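Unit 4. Light levels and display time for works on paper and textile

Handout for Exhibition Practice II. Read before the seminar. Bring a calculator.

4.1 Terms

Illuminance is the light arriving at a surface, measured in lux. Exposure, often called dose, is illuminance multiplied by time and is given in lux hours. Damage follows dose. A print shown at 50 lux for 200 hours receives the same dose as one shown at 100 lux for 100 hours. This relation is called reciprocity and holds well enough at gallery levels to be used for planning.

Fading cannot be reversed. A rest period in dark storage stops further change but does not restore color. Students often write in the exercises that a work "recovers" between loans. This will be marked wrong.

4.2 Setting a budget

The budget is the total dose allowed for a work over a stated period. It is set by the lender or the registrar and written into the loan agreement. The steps are:

1. Find the most sensitive material in the work. A watercolor with one fugitive red is treated as fugitive throughout.
2. Fix the light level on the wall.
3. Count open hours, then add hours for installation, cleaning, private events and photography.
4. Multiply and compare with the budget.

4.3 Worked case: Pirden

The Pirden gallery showed a group of dyed textiles and hand-colored prints in the lower room. Days on view: 80. Hours lit per day, including cleaning: 8. Level at the wall: 60 lux.

Hours lit: 80 x 8 = 640
Dose: 640 x 60 = 38,400 lux hours

The first plan put the level at 232 lux, read from an existing track setting that had been left over from a show of bronzes.

Dose at the old setting: 640 x 232 = 148,480 lux hours

The lender's limit for the run was 40,000 lux hours. The dimmed plan passes with 1,600 lux hours to spare. At 60 lux this margin covers 26 full hours of extra lighting, so evening events had to be counted against it.

4.4 Measuring

Hold the meter flat against the plane of the work, facing out. Do not point it at the lamp. Take readings at the center and at each corner and record the highest, not the mean. Large textiles under a single spot can show a top edge at twice the level of the bottom edge. Repeat after any lamp change and after any change to the floor covering, as a pale floor returns light to the lower wall.

Color temperature is a separate matter. A lamp at 3,000 K looks warm and makes a low level easier to accept, but the lux reading is still the figure used for the budget. Ultraviolet is measured with its own meter and is not covered in this unit.

4.5 Visitor adaptation

Eyes coming in from daylight need several minutes to adjust. The usual method is a sequence of rooms with falling light levels. The Clekero annex has only one room before the textiles and uses a dark wall color with a turned entrance. Text panels should be lit separately and kept out of the line of sight to the work.

4.6 Exercises

a) Recalculate 4.3 for a run of the same length with the lights on a presence sensor, lit for five hours per day.
b) The Bultby rooms have skylights with fixed blinds. State which readings are needed in January and in summer, and why one set is not enough.
c) Draft the light clause for a loan agreement, in no more than 60 words. 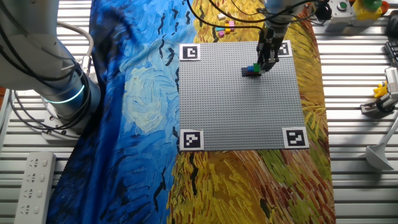
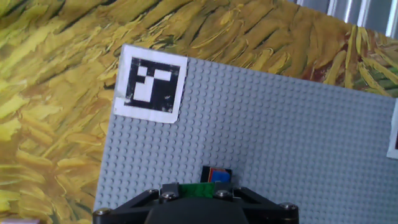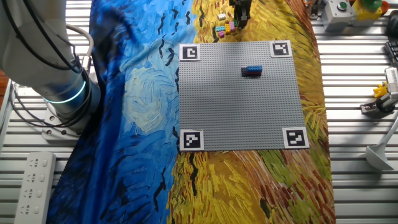 Comments on this handout

Farkas: In 4.3 the margin is worked out at full level, but our cleaners use separate work lights that are far brighter than the track. I would log those hours on their own line and multiply by their own lux reading. In a run with a margin that small, one long cleaning session could use up most of it.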